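Re: [shopfloor] can they do chores yet

3 min read

On Thursday Uriel Benítez wrote:

> Drollon is telling our buyers that their arm will be sorting
> small parts by August. Does anyone on this list believe that?
> I have 13 people at the Trorkivham bench who would love to
> hand over the drawer cabinets and go home.

Uriel,

I believe it will be sorting something by August. Whether you'd call the result sorted is between you and your buyers.

We had the Plornex unit for 20 days last year. It moved 500 identical bushings from one tray to another and never complained, and I was ready to propose marriage. Then we gave it a small plastic box with drawers. A drawer has to be pulled straight, by a tab the size of a fingernail, while something else keeps the box from coming along for the ride. My daughter worked this out at age two, mostly to get at the buttons. The Plornex took 8 minutes and relocated the box.

Clear plastic makes it worse. The depth camera looks right through the wall and reports that there is no box, with great confidence.

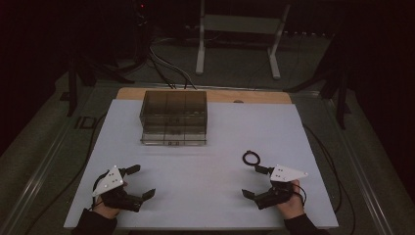 What I do think is promising is the approach where a person works the grippers by hand and the software learns from the motion. At least whoever is holding them knows what a drawer is. Two hands, too, so one can brace and the other can pull, and I'd have paid extra for that.

Ask Drollon to open one drawer, take out one washer and close the drawer again, on your bench, with your lights on. Mizuno did ask for that, and the demo got moved to a later date. Keep the 13 people for now, and buy them better chairs.

Forward to a colleague | 8 replies | 20 shares
Contact the list owner | Back to top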